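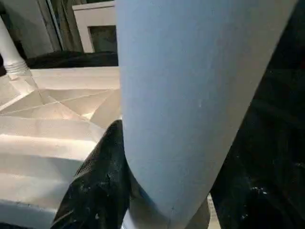 Moving my sewing stuff into a smaller room, how do I store fabric without ruining it?

Posted by bobbinbetty57 in Craft Rooms & Storage

Hi all! We're moving from a house in Westhorpe to an apartment at the end of April and I'm losing my sewing room. I'm getting one wall of the second bedroom (it also has to hold a guest bed, so no overflow allowed). I have way too much cotton, a fair bit of wool coating, some linen I've been saving for years, and interfacing in every weight they make. Right now the cotton is folded in stacks on open shelves and the rest is in trash bags in a closet, please don't yell at me.

My trouble is the creases. Some of the lighter cottons have been folded the same way so long that the fold lines don't press out, and a couple of them look faded right along the edge. I used steam, I used a spray bottle, I left one under a pile of books for a week. Still there.
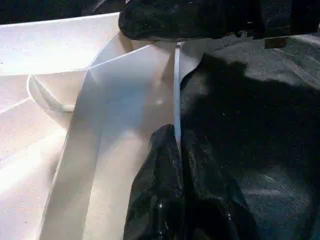 I measured the new wall and I have 57 inches to play with, floor to ceiling. My husband thinks I should put everything on rolls. My sister says plastic bins. I've also been looking at the tall Clekel cabinet with the doors, but I don't want to spend the money and then find out it's the wrong depth. What do you all do? And is there any saving the creased pieces?

Posted by halfyardhoarder

I did this exact move two years ago, so I feel your pain!

Fold everything to one size. Get a quilting ruler (mine is 6 by 24), lay the fabric out, wrap it around the ruler the long way, slide the ruler out and fold that in half. Every piece comes out the same width and you can file them upright in a drawer like folders. You see everything at once and you quit buying the same gray twice. I still did that last one, but only once.

For the creases, refold a few times a year and put the fold in a new spot each time. I do mine when I change out the winter bedding because otherwise I'd never remember. If a piece is washable, soak it in plain lukewarm water for an hour or so, don't wring it, hang it over the shower rod and iron while it's still damp. That gets most of mine out. The faded edge is a different thing and I'm sorry to say it's light damage. It won't come back. Cut around it or use it for the inside of a pocket.

On the cabinet, I have the Ponlow one and not the Clekel so I can't compare, but doors are worth it. Open shelves near a window are what got your edges. Measure with the doors OPEN, by the way. Mine bump the guest bed and I have to shuffle in sideways like a crab.

Bins are fine for batting and scraps. I wouldn't put wool in a bin unless it's totally clean and dry first. Wash or air everything before it goes in, check for moths, and throw in some cedar if you like the smell (I do, though I wouldn't count on it by itself). And please get the wool out of those trash bags!

Posted by wrenandthimble

Your husband is partly right. Rolls for anything you can't press easily, so interfacing, velvet, vinyl and your nicest linen. Flat folds for the rest. Rolling everything takes up a ton of room and the short ones topple over constantly.

You don't have to buy tubes. Ask at a fabric store near closing time, they toss the cardboard ones every day. Cover the cardboard with acid-free tissue or a strip of washed muslin if the fabric is going to sit for years, plain cardboard can yellow it. Roll with the right side out if it's velvet. Tie loosely with a strip of selvage, no rubber bands, they leave marks and then they get sticky. I stand mine in a tall basket, with the fusible interfacing kept well away from the radiator.
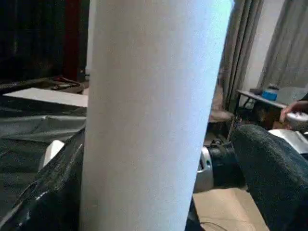
Standing on end, tall and white.

One more thing, put the yardage on a paper tag and pin it to the selvage. I was off by nearly a yard on a coat lining once and I'm still mad about it.

Posted by mrs_pinprick

Just get bins. I got the Grecu ones with the clip lids and they stack fine. Life is too short to iron fabric you haven't even cut yet, you have to press it before you sew anyway. Also sell some of it? I sold a whole carload when we moved and I don't miss any of it except one green plaid.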